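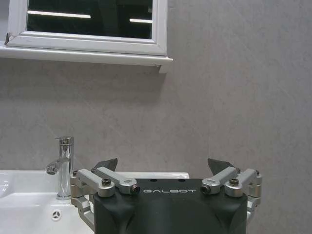 Wrist view at the bathroom sink, gripper open, mirror cabinet on the left.

Print this post | E-mail this to a friend

I've been promising to write up the mirror result since April, so I'll get on with it.

The question was simple. When you train an arm to work in a bathroom from wrist camera pictures alone, how much does the mirror hurt? Zofia Czarnecka thought a lot. I thought hardly at all, as the mirror is usually above where the fingers are going. We had a bet on it, for lunch.

We had 3,043 recorded runs from the Dranach set, all of them tap, basin or shelf tasks. Of those, 409 had mirror glass somewhere in the wrist view at the moment the arm started moving. We trained the same policy three ways. The first used everything as it was. In the second we painted flat grey over the glass in every picture. In the third we threw out the 409 runs and trained on the rest. Each version was trained with 3 different seeds, so 9 models in all, and each model was tested on the same tap-closing task in the same room.

The grey paint did nothing useful. The painted models closed the tap about as often as the plain ones, and the difference between seeds was bigger than the difference between methods. So far that was good for me and my lunch.

Throwing the runs out was worse, and clearly so. Those models tended to stop short of the lever and hover. My first guess was that they had simply seen less data, so Zofia dropped 409 runs at random from the full set and trained again. Those came out fine. It was those particular runs that mattered.

Looking through them, I think I know why. The runs with glass in view are mostly the ones that start high and a bit far back, with the ceiling lights showing as strips in the mirror and the tap low down in the picture. Take them away and the policy rarely sees an approach from that height. The mirror was a marker for the starting pose and had little to do with it otherwise.

I haven't tested that properly. The way to do it is to match the starting heights and then remove the mirror runs, and Bogumił Wilczyńska is writing the script for that now. It has to read the old Jakubowski logs as well, which store the pose in a different order, and I lost two evenings to that last time.

One thing I'd do differently is the paint. We drew the masks by hand on one picture in ten and filled in the rest automatically, and the edges wander when the arm moves fast. A careful person could say the painted models were learning from bad masks. I'll redo them before I put any numbers in a table.

Zofia says the bet is a draw. I'm still owed half a lunch.

Print this post | E-mail this to a friend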